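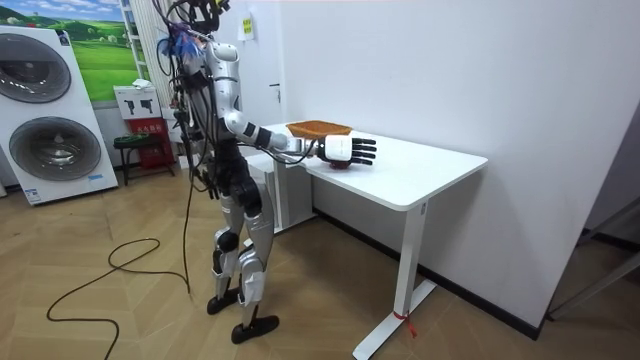
Leonora Ambrosio disagreed, saying a basket on a desk gets used only if you can reach it without standing up.

Research > Workspaces > Small storage

Filed under: Desks & Everyday Objects

4.2 Where the basket goes

Fair point, and we kept it in. Figure 3: white desk, shallow woven basket near the far edge, wall close behind. Samonte's diary entries (60 in all, January only) put fruit and keys in the basket most mornings, mail hardly ever. By Tuesday things had drifted back on to the desktop. Depth matters too, we think. Shallow ones fill up fast adn get emptied. Deep ones, see 4.3.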